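### 3.2 Objects and sorting surface

The objects used in the study were chosen from things that people keep in drawers, garages and sports bags. We wanted items that a visitor could name at once and would put away without being told how. The final set contained 136 objects, of which the largest single group was balls. Tennis balls were included because they are cheap, nearly all one size, and change in a way that can be followed over months of use.

The balls came from two sources. The first was a bulk order from Coppens, a sports supplier, delivered in November in sealed tubes. The second was a donation from the Silard tennis club, whose members had been asked to bring in balls they no longer played with. The donated balls were older and much more mixed. Several had lost most of their felt on one side, and two had split along the seam and were not used. We gave each remaining ball a code on a paper tag, kept in a tray with the ball between sessions and removed before handling began. Writing the code on the felt was tried first and given up, as the ink spread and could not be read after a few days.

Each ball was graded before it entered the set. Grading was done by two people working separately, and any ball on which they differed was graded again by Natsumi Ueda, whose grade was kept. The scale ran from 1 (felt full and even, printing sharp) to 7 (felt flat or missing over a large area, seam raised or lifting). The grades in between were set by comparison with a row of reference balls stored in a closed box away from the window. We had planned to use written definitions for all the grades, but the graders agreed more often when they could hold a reference ball next to the one in question, and the written definitions were cut back to a line each.

The work surface was a flat white top on a frame at desk height. White was preferred over wood grain because loose felt shows up on it and can be brushed off between trials. Shallow trays marked the places where sorted items were to go. Card boxes with cut-down sides had been used in the pilot, but they shifted when touched and the corners went soft. The plastic trays bought from Hutex to replace them stayed in use until the end of the study.

### 3.3 Procedure

A session began with the surface wiped and the trays set out. The person doing the sorting was given one object at a time and put it in the tray they thought suited it. No time limit was set. If an object was dropped, or rolled off the top, it was handed back and the trial was counted as normal, with a note in the margin of the record sheet. Balls accounted for most of these notes. A ball set down with any sideways push keeps going, and people who had sorted boxes, pegs and cutlery without trouble often had to slow down when the first ball came up.

After some early losses under the cupboards we asked people to place balls near the middle of the top before moving them to a tray. We also stopped opening the window during sessions. Neither change was applied to the other objects, which were handled as before.

In total we recorded 2332 trials, of which 833 involved a ball. Trials in which the wrong object had been handed over were removed before these figures were taken. The order of objects was drawn afresh for each session from the Helix list, our working inventory, and the same ball was never used twice in one session. At the end of the day the balls went back into their tubes by grade. Tubes were left open for the donated balls, some of which had a strong smell of clay and damp.

### 3.4 Choice of contact area on the ball

The felt of a tennis ball is cut as two pieces, each shaped like a wide figure of eight, and glued over a rubber core. The line between them is the seam. It is one continuous curve, so that whichever way the ball is turned, part of it is usually facing the person holding it. On a fresh ball the seam sits level with the felt or slightly below. With wear the fibres on each side flatten, and the seam can be felt with a thumbnail.

This matters for tidying because the ball is held at only a small part of its surface at any one time. Where that part includes the seam, the hold is on a strip of rubbery material with little or no nap. Where it is plain felt, the fibres press down first and the ball seems to settle. Participants described felt as "grippy" and the seam as "hard", though few had noticed any difference before they were asked.
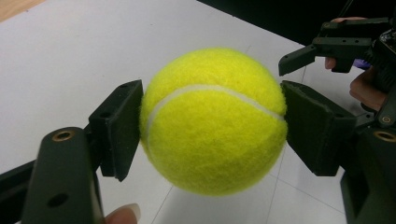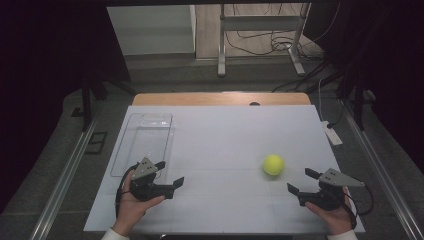
**Figure 4.** A tennis ball held from both sides (first panel) and a tennis ball resting on the white top, with a clear plastic tray to the left (second panel).

Wear on the felt was judged in two ways, by looking at the outline of the ball and by pressing the nap with a fingertip. The outline is the easier of the two when the ball is seen against a plain or darker background. In the first panel of Figure 4 the fibres stand out along the edge and make it look slightly soft, and the white seam can be followed in an arc across the upper half. A ball whose felt has worn flat has a cleaner edge and would be graded higher on our scale, other things being equal. Colour was less useful. Balls in the donated group had faded at different rates, and a ball kept in a car had gone pale while its felt was still thick. We therefore recorded colour in a separate column and left it out of the grade.

The fingertip check was done last, on the side of the ball facing away from the grader, so that the look of the felt would have less effect on the answer. Where the two checks gave different results, the lower grade was entered and the difference noted. Most of these cases were balls from the middle of the scale with one worn patch, and they are treated separately in Section 4.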